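Rodillas y caminos de grava: ¿cambio de zapatillas o cambio de recorrido?

Foro de la comunidad > Caminar y correr > Calzado

Zhuoran Tian
Hola a todos. Perdonen si mi español no es perfecto, llevo pocos años en el país y todavía escribo despacio.

Tengo 45 años y desde julio salgo a caminar cada mañana, antes del trabajo, 30 minutos de ida y lo mismo de vuelta. Uso unas zapatillas Prosser, modelo 1214, que compré para correr en asfalto. En la ciudad me iban muy bien. Pero ahora me he mudado a un pueblo y todo el recorrido es de piedra pequeña, y después de dos semanas me duele la rodilla derecha por la parte de fuera, sobre todo al bajar escaleras.
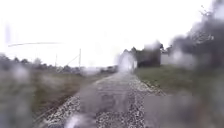
Mi duda es si debo cambiar de zapatillas o cambiar la manera de caminar. En la tienda Amis me recomendaron una suela más dura, con dibujo, y un compañero me dice lo contrario, que cuanto más blanda mejor. Por el centro del camino el suelo está más liso y un poco más oscuro, como apretado por el uso, y en los dos bordes la piedra es más gruesa y más clara. Yo tengo la costumbre de ir por el borde derecho - en mi familia siempre nos enseñaron a dejar libre el centro - y no sé si esto puede tener relación con la rodilla. También quiero preguntar por la talla. Uso la 44, pero con calcetín grueso el dedo gordo me toca delante.

Muchas gracias por su tiempo.

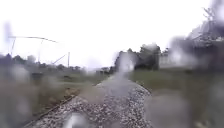
Añado unos datos que olvidé. No tengo lesiones anteriores, no estoy operado de nada y peso lo mismo que hace diez años. El dolor aparece en la segunda mitad de la caminata y por la noche ya casi no lo siento. En la farmacia me vendieron una rodillera de la marca Bekow, pero me aprieta detrás y la dejé en casa.

Florin Nedelcu
Hola, Zhuoran. Tampoco soy español de nacimiento, así que te entiendo muy bien. No soy médico, solo camino mucho, y tuve algo parecido.

Primero, lo del borde. Muchos caminos tienen una pequeña caída hacia los lados para que salga el agua. Si vas siempre por el mismo lado, un pie pisa un poco más bajo que el otro durante toda la hora. A mí me ayudó caminar por el centro y apartarme solamente cuando venía alguien. Prueba una semana así y no cambies nada más, porque si cambias tres cosas a la vez no sabrás cuál fue.

Segundo, las zapatillas. Una suela muy blanda en piedra suelta hace que el tobillo trabaje de más. No hace falta una bota. Yo llevo unas Makent de caña baja, con suela firme, y estoy contento con ellas. De talla, pide media más y pruébatelas por la tarde con el mismo calcetín que vas a usar.

Tercero, baja el tiempo a la mitad unos días. Si el dolor sigue después de dos semanas, o si la rodilla se hincha, ve al fisioterapeuta.

paseante_norte
las rodilleras no sirven para nada, yo tiré dos. estira los gemelos y ya

Zhuoran Tian
Gracias a los dos. Empiezo mañana por el centro y con la mitad del tiempo. Sobre la talla, Florin, ¿tus Makent ceden con el uso o se quedan igual de ancho? Tengo el pie izquierdo un poco más grande y en la tienda solo les queda un par.

Florin Nedelcu
Las mías cedieron muy poco, y más de ancho que de largo. Si el pie izquierdo te toca delante en la tienda, no las compres.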